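Nulholm Shared Workshop: minutes of the gripper build group, November

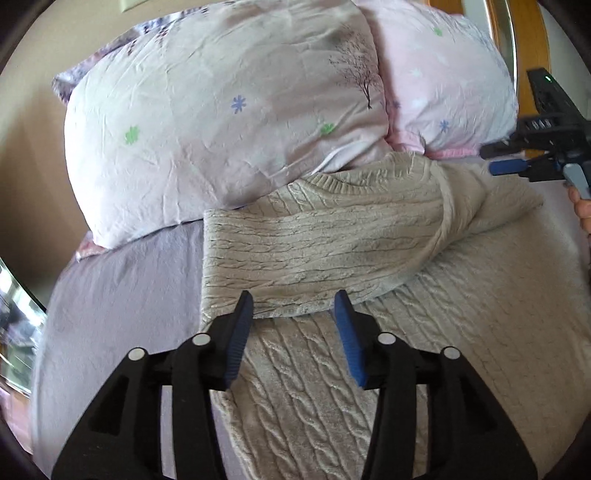
We started at 7.10pm, later than planned, as the back door key had gone home in someone's coat again. I'm taking the minutes this time, so apologies if they wander. Five of us were there, and the Stakberg lot sent their regrets (van trouble).

Last meeting's minutes
Agreed, with one correction. I'd written that the springs came from Rellen, when it was the bearings that came from Rellen and the springs came out of the drawer under the lathe. Sorry!

Where the build has got to
The pair of hand-held grippers is together and both open and close nicely by hand. We're still using the blue ridged pads on the fingertips and I'm very happy with them, they're a big step up from the flat foam we had in the spring. Two of us think the ridges should run the other way for knitwear. I don't, but I said I'd print a set so we can stop arguing about it. We did agree that the arms need to spread wide, because the short version we made first was hopeless on anything bulkier than a tea towel.

The pivots took up far too much of the evening. One gripper has more side-to-side wobble than the other, and we passed it round the table for ages, all wiggling it and all coming to different conclusions. My own feeling is that the holes were drilled a touch big on that one. Someone else blames the washers. We'll swap the washers first as that's the cheap option, and if it still rattles I'll make new links.

Folding practice
Long chat about this. We have 401 folds logged so far, nearly all of them tea towels and T-shirts, and the jumpers are where it gets interesting. A thick cable knit doesn't want to lie down after you've folded it, and the sleeves are a right nuisance (I could go on, and at the meeting I did). The suggestion was to do the sleeves first and then bring the body over. The other camp wants body first, sleeves tucked in at the end. We'll try both ways at home on proper beds and sofas and write down which is which, please, in the shared notebook and not on the back of your hand.

Also agreed: plain sheets or patterned, it doesn't matter, use whatever is on the bed. Move the cat.

The Le Goff board
The motor driver board is still not talking to the laptop. It did once, for one glorious minute, and then went quiet. I've had the manual out and I think we've got the wrong cable, so I'm bringing the other one next time. Until that's sorted the arm stays on the shelf and we carry on by hand.

Money
There's 2,672 kroner in the tin. We need more printer filament, black again, and a bag of M4 screws. Both approved without any fuss, which must be a record. The request for a second soldering station was put off until January.

Things to do
Me: ridged pads the other way round, cable for the board, buy screws.
Whoever has the big calipers: bring them back.
Everyone: at least one jumper each before we meet again, chunky if you've got one.
Stakberg: let us know if you still want the old frame, otherwise it goes for parts.

Any other business
The kettle is leaking from the bottom, so don't stand it near the power supplies. There's a spare at my house and I'll try to remember it.

Finished at 9.25pm. Next meeting same place, 7pm, and I've got the key.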